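Right, the kitchen table saga. Several of you asked, so it's getting a thread. Get a cup of tea.

We bought the old one in March for the flat in Nirstead and it was wrong from day one. Too dark, too wide, and you had to go sideways to reach the fridge. I had a bruise on my hip the exact shape of the corner.

So I've been looking at tables every evening like it's a second job. I must have scrolled past 862 of them on Priltasa alone (yes, it tells you how many you've viewed, which feels a bit rude).

The one I properly fell for was £2180. For a table! It didn't even come with chairs. I closed the tab, opened it again, closed it again.

Then I found a pale one from Susex for £479, delivery included. My sister said pale shows everything. My mum said pale shows nothing. I ordered it while they were still arguing.

The old one went to a couple two streets over who have a massive dining room and were thrilled with it. They got it down our stairs in one go, where we'd managed to take a chunk out of the wall getting it up. Good for them!

New one arrived in two boxes and I put it together on the floor in my socks. There was one bolt left over. I've decided not to think about the bolt.

What I didn't expect to love is the grain. Loads of fine lines, all running on the diagonal and then bending round in these long curves — I keep following them with my finger when I'm meant to be eating breakfast.
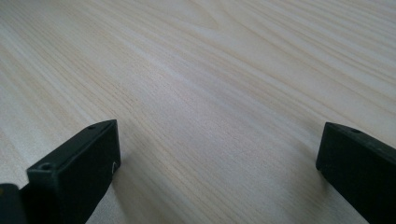 And my rule is that it stays clear overnight. No post, no keys, no half-dead basil. We've kept it up for a week now, which is a household record by around six days.

Coasters are the next battle. I want cork, the other half wants slate, and slate is going nowhere near my lovely table.

If anyone knows how to stop chair legs squeaking on tiles, please shout. I've tried the felt pads and they fell off before lunch.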